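Zutetti Compact Dehumidifier: One Winter in a Basement Workshop

Jan 8, 2021
5 min read

The Zutetti is a compressor dehumidifier for spaces up to 200 square feet. Mine sits in the back half of a basement workshop with a block wall on the north side and a floor drain that has never worked properly. I bought it to keep surface rust off hand tools. A Kaczorowski desiccant unit did the same job before it, and I use that one for comparison below.

Controls are a dial and a rocker switch. The dial is marked in percent relative humidity, but the sensor reads high. With the dial at 50, two separate hygrometers on the bench settled at 46. The offset is constant across the range, so set it a little higher than you want and leave it alone. The compressor restarts after a power cut at its previous setting. The Kaczorowski does not.

Water collection is by tank or hose. The tank slides out from the front and has no lid, so carry it level. The hose fitting is a plain barb with no clamp supplied. I added a worm-drive clamp and ran the hose to a bucket 11 inches below the outlet. It drains by gravity only. There is no pump, and any rise in the hose run will back water into the tank until the float shuts the unit off.

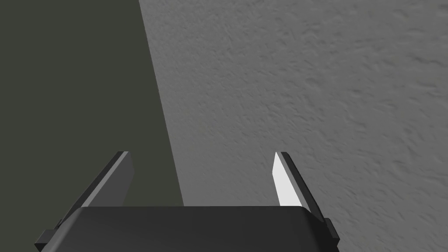
Marianna Wieczorek runs the same model in a stone cellar and reports that hers ices up below 55 degrees, with long defrost cycles and very little water collected. My coldest week agreed with her. At 52 degrees the fan ran almost constantly and the tank took three days to fill. A desiccant unit is the better choice for an unheated room.

Noise is a low hum with a click at each compressor start. The rear panel buzzed until I tightened its lower screws. The filter pulls out from the side and rinses clean under a tap.

Verdict: recommended for heated basements. Running hours since April stand at 1,588 and the coil shows no corrosion.

We use cookies to improve your visit. Accept | Settings

3 comments

Igor Szewczyk
What size is the barb? Mine leaks with half-inch hose.

Salim Waweru
Half-inch is right, but the vinyl kind goes stiff in the cold. Warm the end in hot water before you push it on.

Przemysław Kubiak
Does the float switch stick on yours? I have to tap the tank after every refill of the slot.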